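Chapter 6
Folding Knits for the Shelf

Lorena Riquelme and Tineke Groen

By the end of this chapter: fold a knit shirt flat, keep the placket straight, know when to start over.

Woven shirts were chapter 5. Knits are different - they stretch, they slump, they remember every bad crease. A shirt folded badly at the back table looks bad on the shelf a week later, and somebody has to refold it. Usually the newest person. The Palma store logged 454 refolds in October, nearly all of them knits.

So. Clear surface first, light colored if you have one. Lay the shirt out. Smooth from the middle outward with the flat of your hand, dont pull. Sleeves next, then the body.

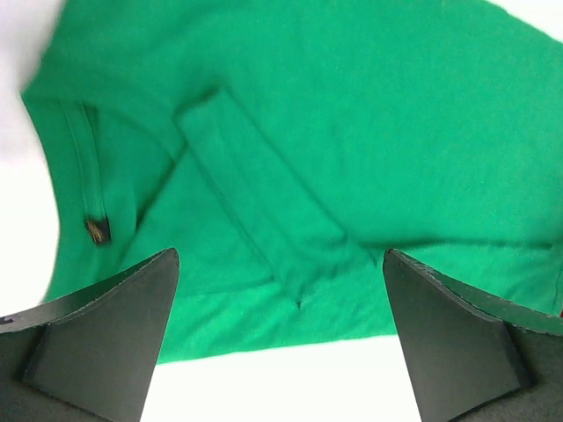 Page 100

Green knit, one sleeve laid in a long band across the body. Look at the slant of it. A sleeve on a slant is fine, a twisted sleeve is not - twist makes a lump, and the lump shows through once the pile gets tall. Press the sleeve flat before you double anything over it.

Placket: two stitched lines, easy to check by eye. If they bend, the collar end has shifted. Fix it now. Small embroidered logos near the placket should not end up under a crease - stitching is stiffer than the knit around it and the fabric puckers.

Slight rumpling is normal at this stage. Smooth it by hand, no iron.

Terms to know: placket, hem, fold line, pile hieght.

Before you go on - fold 15 knit shirts, any size, and stack them. Leave the stack overnight. Check the bottom shirt first. Section 6.1 starts with sleeves, short ones, then long.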